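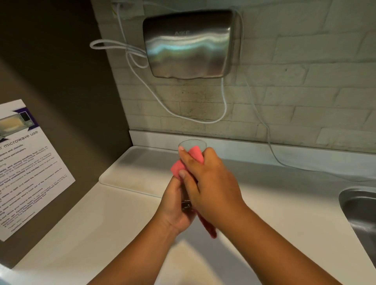 How to dry a drinking glass so that you never have to dry it again

Print this page | E-mail this page

Most people who say they can't get a glass clear have a perfectly good glass and a terrible cloth. I was one of them for a long time. I owned a tea towel with a map of Tranddale on it, a present, and every tumbler I dried with it came out looking as if it had spent the night in a hedge. I blamed the water. I blamed the washing-up liquid. I once blamed the tumblers and bought new ones, which came out looking exactly the same.

What follows is the method I use now, for plain straight-sided tumblers washed by hand. It works for wine glasses too if you go gently and don't talk while you're doing it.

What you need

A soft cloth that has been washed a few times and has never met fabric softener. Softener leaves a coating on the cloth, the cloth passes it on to the glass, and you stand there polishing wax into a tumbler and wondering why the evening is so long. Microfibre is good. Old linen is better, but old linen belongs to other people's grandmothers and they know what it's worth. Colour doesn't matter, though a bright one is harder to confuse with the one you wiped the floor with.

A second cloth, the same, for when the first gets damp. It will get damp sooner than you think, and you will carry on using it for longer than you should.

A clear bit of worktop. Do not dry glasses over the sink. I know it seems sensible. The sink is hard and has a tap sticking out of it at exactly the height of a tumbler.

Before you pick up the cloth

Rinse the glass in the hottest water your hands will stand, so the suds are gone. Suds that dry on the glass are the streaks you'll be swearing at later. Then stand it upside down on a rack for a minute or two. Don't leave it there for an hour, or the drops will dry where they hang and leave little white rings, and you'll have to wash it again and start reading this page from the top.

Don't stand it upside down on a folded towel either. The steam has nowhere to go and the inside fogs. Solange Gaillard, who taught me most of this behind the bar at Lambrakis, used to take the folded towel away from new starters and not give it back.

The hold

Shake the cloth out and fold it once, loosely. Put one end in the palm of the hand you don't write with and set the base of the glass down into it. That hand is now the saucer. It holds the bottom of the glass through cloth if there's enough cloth to go round, and with clean bare fingers if there isn't, in which case you'll be wiping the base again at the end.

The other hand takes the rest of the cloth and does the work. Keep the spare end off the worktop if you can. It will mop up whatever's there, and whatever's there is usually butter.

The inside

Do the inside first. Bunch the cloth up and push it in with your thumb left outside, over the rim, so there's something soft inside and something firm outside with the glass between them. Push until the cloth reaches the bottom. With a narrow glass your fingers won't follow it all the way, and you shouldn't make them. People have got stuck. I have seen it, and it involved my cousin.

Now turn the glass, and keep the cloth more or less still. This is the whole secret, if there is one. Twisting the cloth in a still glass drags the same wet patch round and round. Turning the glass against the cloth brings fresh dry fabric to the sides as it goes. Never turn both hands hard in opposite directions with the base gripped tight, particularly with anything on a stem. It makes a small, clean noise and then you have two pieces.

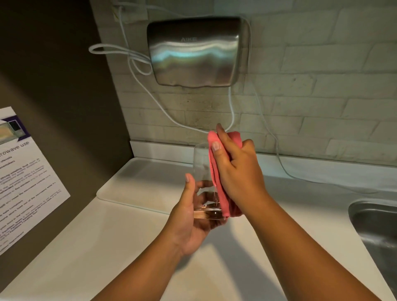
LANDSKA, April 12, 2025

I've had some post about the first version of this page, most of it about the rim and the base, so I've rewritten both parts. My thanks to Léonie Jacquet, who wrote two sides on the subject of rims and was right in nearly all of it.

The rim

Pinch the rim through the cloth, thumb on one side and fingers on the other, and take it right round, slowly. The rim is where lipstick, milk and everyone's opinion of your housekeeping end up. If the cloth drags or squeaks, there's still something on the glass and it wants washing again. I used to say you could rub it off. You can't, you only move it somewhere less obvious.

The outside

Work from the rim down, still turning. Drops collect low down, and if you start at the bottom you'll get it beautifully dry and then chase a fresh lot of water into it from above. Swap to the second cloth here if the first has gone limp.

The base

A thick base is a sly thing. It bends the light so much that you can't tell a drop on the outside from a smear on the inside, and you may spend some time attacking the wrong one. Wipe the underside, then run a dry corner of cloth round the angle where the side meets the bottom. If the mark is still there, it's inside, and you need to go back in with a corner of cloth over the handle of a wooden spoon.

Checking it

Hold the glass up by the base, with the cloth, and look through it at something dark. A window tells you nothing except that it's daytime. Breathe into it if you must, and wipe again, but only for your own glasses.

Then put it away the right way up. I'm aware that there are two schools on this. Mathis Hervieu stores his upside down to keep the dust out, and his glasses smell of cupboard. We've discussed it.

If it's still cloudy

Fill it with warm water and a good splash of white vinegar, leave it for a quarter of an hour, rinse and dry as before. If it clears, it was limescale, and you can do the rest of the shelf. If it doesn't, the surface has been scratched by years in a dishwasher and no cloth will bring it back. Keep it for toothbrushes.

Wash the cloths hot, on their own, and hang them somewhere they'll dry properly. The map of Tranddale now lives under the sink and is used for shoes.

Print this page | E-mail this page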